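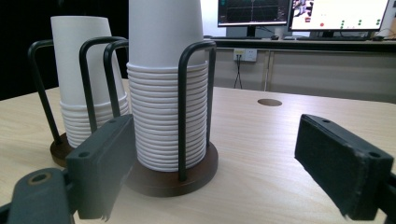 Ticket: Cup holders on coffee table, second floor
Opened by: Feven Alemneh
Assigned to: Abílio Pinheiro
Priority: low
Status: closed

Feven Alemneh, 9:10
Good morning. I write about the two paper cup holders that we received from Bettencourt in July. When I take a cup from the top, often two or three come together. The second cup is then touched by hand and people throw it away. We started a box of 500 and it is finishing too fast. Can you please look if the holders are wrong or the cups are wrong?

Abílio Pinheiro, 9:45
Thank you for the report. Please tell me two things. Which cups are you using, the 190 ml or the bigger ones? And who fills the holders, and how?

Feven Alemneh, 10:05
It is the 190 ml, from Reseck. Lurdes Garcia fills them in the morning. She takes the full sleeve, removes the plastic and pushes the cups down until they do not move any more.

Abílio Pinheiro, 11:30
I went to the second floor and tested. My notes:

1. Took cups from the front holder, one by one. Two times a pair came out.
2. Removed all cups and checked the wires. None is bent to the inside and all are firm in the base.
3. Put the same cups back without pushing. The pairs did not come any more.

So I think the holder is good and the problem is the pressure when filling.

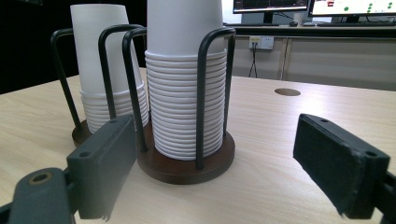
Filling should be done in small portions, and I ask Lurdes to try it this way from tomorrow. Hold the cups with the open side down, separate them a little with the thumb, and let them go down inside the wires by their own weight. In both holders the cups stand upside down, and this is correct, please keep it so. The rims are very close together in the front stack, so when you take a cup, hold it by the smooth part on top and turn it slightly before lifting. Do not pull from the rims.

Lurdes Garcia, 14:20
I understand. I was pushing because I wanted the full sleeve to fit. Can I leave the rest in the cabinet?

Abílio Pinheiro, 14:25
Yes, please close the sleeve with a clip against dust.

Feven Alemneh, 16:40
We tried it for 4 days now. Only one time a pair came out. You can close the ticket.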